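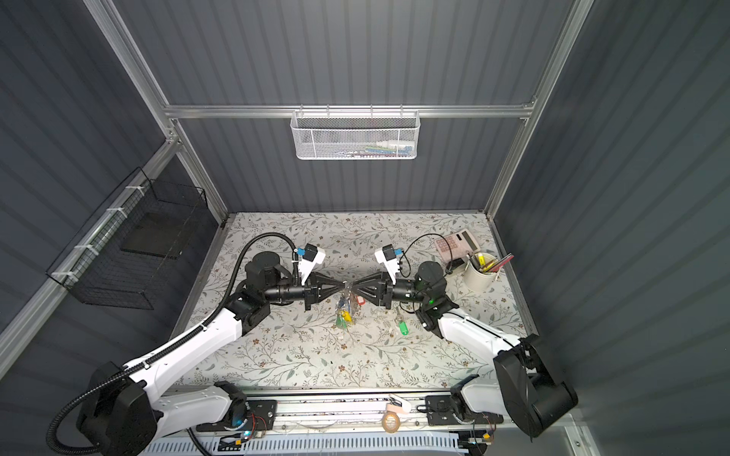 Kinderseite der Roboter-AG Gerkau

Warum kann ein Roboter keinen Schlüssel suchen?

Erwachsene suchen ständig ihre Schlüssel. Da liegt es nahe, dass man diese Arbeit einem Roboter überlässt. Unsere AG übt das mit zwei Roboterarmen, und so viel vorweg: Deine Eltern müssen noch eine Weile selber suchen.

Ein Schlüsselbund ist für einen Greifer nämlich ziemlich gemein. Ein Bauklotz bleibt ein Bauklotz, egal wie man ihn anfasst. Ein Schlüsselbund rutscht, klappert und hat nach jedem Anheben eine neue Form. Du merkst das kaum, weil deine Finger fühlen, was da gerade passiert. Unsere Greifer haben zwei Finger und fühlen gar nichts. Dafür sitzt an jedem Handgelenk eine kleine Kamera. 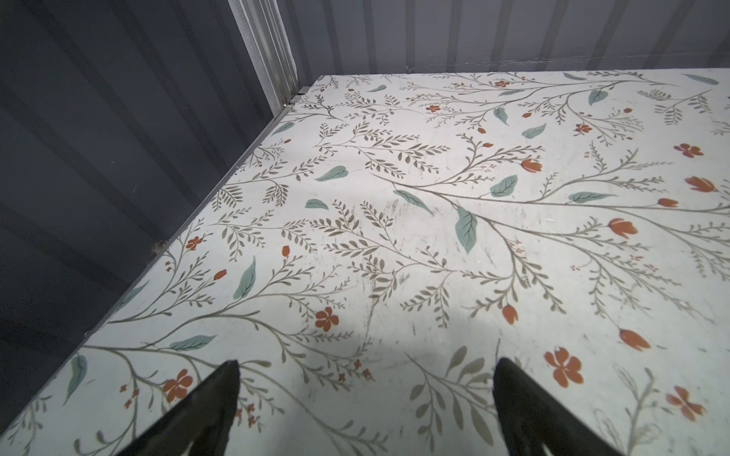 Mit der Kamera allein weiß der Arm aber noch nicht, was ein Schlüssel ist und was bloß ein Muster. Für ihn besteht alles aus bunten Punkten. Ein Blatt kann auch ein bunter Punkt sein. Deshalb zeigen wir ihm die Sache vor, immer wieder. Ghizlane hat an einem Nachmittag 16 Durchgänge geschafft, Jamie 11, dann wollte Jamie lieber Kekse.

Besonders knifflig ist das Übergeben. Der eine Arm hält fest, der andere greift zu, und erst dann darf der erste loslassen. Lässt er zu früh los, fällt alles runter. Lässt er gar nicht los, gibt es Tauziehen. Von kleinen Geschwistern kennst du das vielleicht.

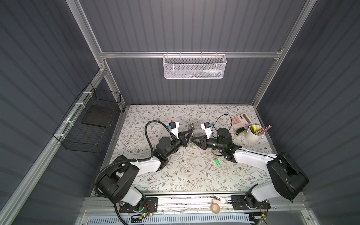 Greifer an Greifer: Dazwischen hängt etwas Glitzerndes, rechts darunter liegt ein grüner Anhänger.

Probier es selbst: Zieh dicke Fäustlinge an und gib jemandem einen Schlüsselbund weiter. Sprechen ist verboten. Frau Catterall hat es versucht und möchte nicht, dass wir das Ergebnis aufschreiben.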